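Zarnlow C4 portable carbon dioxide monitor

Order code: C4-110
Range: indoor air quality, meeting rooms and public buildings
Availability: in stock, dispatched from the Skornitz warehouse

Overview

The Zarnlow C4 is a battery-powered carbon dioxide monitor for rooms where people sit together for long periods: council chambers, briefing rooms, waiting areas, polling stations and classrooms. It measures the carbon dioxide concentration in the air, which rises as people breathe out and falls as outside air comes in. The reading is a guide to how well a room is ventilated for the number of people in it. It does not detect viruses, bacteria, smoke or carbon monoxide, and it must not be used in place of a gas or fire alarm.

The C4 replaces the C3, which is no longer supplied. The wall bracket and charging lead from the C3 fit the new model. The C3 calibration cap does not.

How it measures

The sensor is a dual-channel infrared type. One channel measures absorption by carbon dioxide and the other serves as a reference, so the unit does not depend on regular exposure to outdoor air to hold its zero. This matters in buildings that are occupied day and night, where monitors with automatic baseline correction tend to drift downwards.

A sample is taken every two minutes in normal mode and every ten seconds in survey mode. Survey mode is meant for walking through a building before an event and shortens battery life considerably. The unit goes back to normal mode after an hour unless this is switched off in the menu. 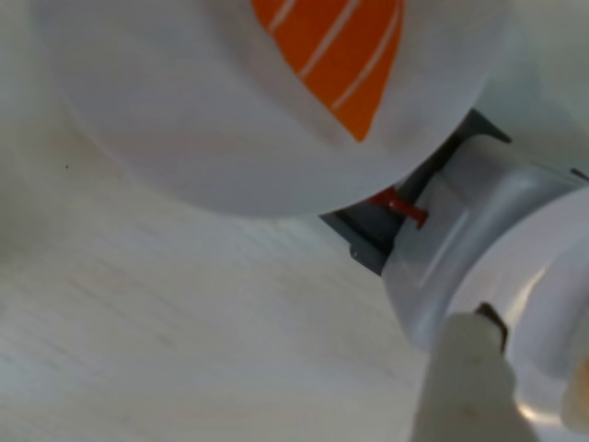
Readings are stored in the unit with a time stamp and can be copied to a computer over USB as a plain text file. No account or internet connection is needed. The memory holds 393 days of readings in normal mode - when it is full, the oldest readings are overwritten first.

Technical details

Measuring principle: infrared absorption, dual channel
Measuring range: 0 to 5,000 ppm
Display step: 1 ppm
Temperature and humidity: shown on second screen, not logged
Battery: rechargeable, not removable by the user
Battery life: 79 days in normal mode
Charging: USB-C, lead supplied, plug not supplied
Weight: 110 g without bracket
Operating temperature: 0 to 40 degrees C
Warm-up time: 4 minutes from switching on

Placing the monitor

Put the unit at seated head height, away from doors, opening windows and supply grilles. Keep it at least half a metre from anyone's face, as breath aimed straight at the inlet will give a false high reading. In a long room use two units, one towards each end. A single unit near the chair's desk will say very little about the public seating.

Do not place it on a radiator shelf or in direct sun. The sensor is corrected for temperature, but only within the operating range given above.

Reading the display

The figure in the centre is the current reading. The bar underneath shows the average for the last hour. Two warning levels can be set by the user and are supplied at 800 and 1,500 ppm. At the lower level the bar changes from solid to striped. At the upper level it flashes, and the sounder operates if it has been switched on. The sounder is off when supplied, at the request of customers who use the monitor in recorded sittings.

A low reading in a nearly empty room is not proof of good ventilation. Readings are most useful once the room has been occupied at its usual level for an hour or more.

Calibration

Each unit is checked against two reference gases at Uvonitz before dispatch, and the certificate is packed with it. We recommend a check every two years. This can be done by returning the unit to us or on site with the calibration cap and a reference gas supply. Calibration outdoors in fresh air is possible from the menu but is less exact, and no certificate can be issued for it.

Supplied with the unit

Wall bracket with two screws, USB-C lead, printed instructions, calibration certificate.

Available separately

Calibration cap, C4 type
Lockable wall bracket
Carrying case for four units
Cuautle logging software, for buildings with more than one monitor

The Cuautle software reads the text files from several units and places them on one time axis. It runs without a network connection and can print a summary for each room. Files from the C3 can also be opened, though without the hourly average.

Returns and disposal

Unused units may be returned within 30 days in the original packaging. Units sent back for calibration should be posted without the bracket. At the end of its life the monitor can be returned to Skornitz free of charge, or taken to a collection point for small electrical goods. It contains a lithium battery and must not be put in household waste.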